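Shared tables in the break room: who wipes, and with what?
Forum: Workplace and Shared Spaces
Replies: 7

orik_desk
Hello all. I am looking for advice about the table in our break room. We are 12 people who share one floor in the Mottram building, and we have one big table where everybody eats. It is dark gray and glossy, with small light flecks in it. The color was chosen before I came. It looks very nice for five minutes after cleaning, and then it shows every ring and every crumb.

My first question is about the sponge. We use the pale yellow kind which is narrower in the middle, so you can hold it well. It cleans the food, but when the lamps are on I can see long gray lines where the sponge was passing. I tried less soap. I tried more water. The lines are the same.

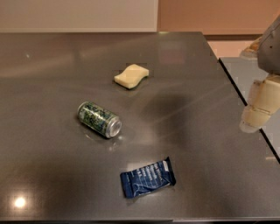

My second question is about the small things that stay behind. A can lying on its side, a snack bar still in the wrapper, and next to them the sponge, as if the person wanted to clean and then got a phone call. I never know if I may throw away the can. And the snack bar is food, so I don't like to put it in the garbage, but I also don't want to eat the lunch of my colleague. In the end I wipe in a circle around everything, and this makes more lines.

How do you do it in your offices?

tallkettle
Your lines are soap. A sponge puts soap on, it does not take it off. Wipe with the sponge, then again with a cloth that has only water, then dry with a second cloth. On a dark top you can't skip the drying.

Can on its side = trash. I would not think about it for one second.

Rosness_2B
I disagree about the can. In our office somebody threw away a can that was still closed, and there was a bad mood for a week. Lift it first. If it is heavy, stand it up at the side of the table. If it is light, recycling.

About the table I agree with the two cloths. We have a black one and it is the same story.

tallkettle
If it is closed, it belongs in the fridge, and if it is not in the fridge, I'm sorry, it is mine to throw. People learn quickly.

Rosness_2B
They learn to be angry with you, yes.

isley_mornings
I take care of a meeting room that has a shiny table, and I stopped using any kind of sponge on it. Please look at the back of yours. If it has a rough side, never let that side touch the table, also not for dried coffee. We had a contractor who scrubbed one corner in March and the dull spot is still there. To repair it they wanted 237 dollars, so we put a plant on it.

For dried coffee, lay a wet cloth on the stain, go and do something else, come back. It comes off by itself.

For forgotten food we have a box on top of the fridge. Everything closed and wrapped goes in the box, and on the last working day of the week the box is free for all. The snack bars disappear very fast.

orik_desk
Thank you, this is very useful. My sponge is soft on both sides, I checked it now. So I understand the order is: sponge, wet cloth, dry cloth. I did only the first one, all this time.

The box I like very much. I will ask the others. I think for the can I will follow Rosness_2B, because I have to sit with these people every day.

mottram_4th_floor
Same building, one floor higher, same table! We bought a pack of 58 thin cloths on sale and they go in the wash together. Do not use fabric softener on them, or you will have your lines again.

One more small thing: look at the table from the side, low, with your eyes near the height of the top. From above you will miss half of what is left.

tallkettle
I still say trash. But the tip with the softener is correct, I had forgotten it.

orik_desk
Small update. I did the three steps this morning and there is only one line left, near the window end, and I think it is an old one. The box is on the fridge too. There is already a banana in it, so now I must write a second rule.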